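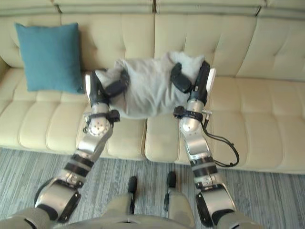 Cream sofa with stitched back cushions.

Tufting (upholstery)

Tufting is a way of fixing padding in place by passing thread through the cover and the filling, then pulling it tight. Leaves a dimple at each point. Used on sofas, headboards, footstools, mattresses, some carriage seats. Not to be confused with rug tufting, a different craft altogether.

Contents
1 Purpose
2 Types
3 Materials
4 Manufacture
5 Care
6 See also

Purpose
Loose filling moves about. Horsehair, wool and cotton all shift towards the edges of a seat with use, leaving a hollow in the middle. Stitching through the whole depth stops this. Later on foam made the job mostly unnecessary but the look stayed, and buyers still ask for it.

Types
Diamond or deep buttoned. Folds run between buttons on the slant. Uses a lot of extra cloth. The usual pattern on chesterfields.
Biscuit. Squares, straight seams, flatter than diamond. Common on mid-century daybeds.
Channel (also fluted). Parallel lines only, no buttons. Runs up and down or side to side.
Blind. Dimples pulled in with thread, no button showing. Cheaper, and less to come off.

Materials
Leather was the standard for club furniture, velvet for the drawing room. Coated fabrics came in with mass production and are now the bulk of the trade. Coated fabric doesn't stretch like hide so the folds have to be sewn in beforehand. Twine was linen, now mostly nylon or polyester.

Manufacture
By hand: mark the backing, mark the cover with a wider spacing, needle through, slip knot, tighten, check the depth, tie off. Slow work. A large diamond-backed sofa from the Van Beek workshop takes 388 buttons and 5 days. Factory makers use a press which sets a whole row at once. Altix brought out a press of this type for contract seating, and the Jakar plant later ran it for headboards, 1,000 a month at its peak.

Care
Dust and crumbs collect in the dimples. Soft brush attachment, low suction. Never pull a loose button, the twine may go right through teh filling. Leather wants conditioner now and then, coated fabrics only a damp cloth. Avoid direct sun, pale colours yellow first.

See also
Chesterfield
Quilting
Webbing (upholstery)
Mattress

This article needs more sources for the section on manufacture. Tagged October.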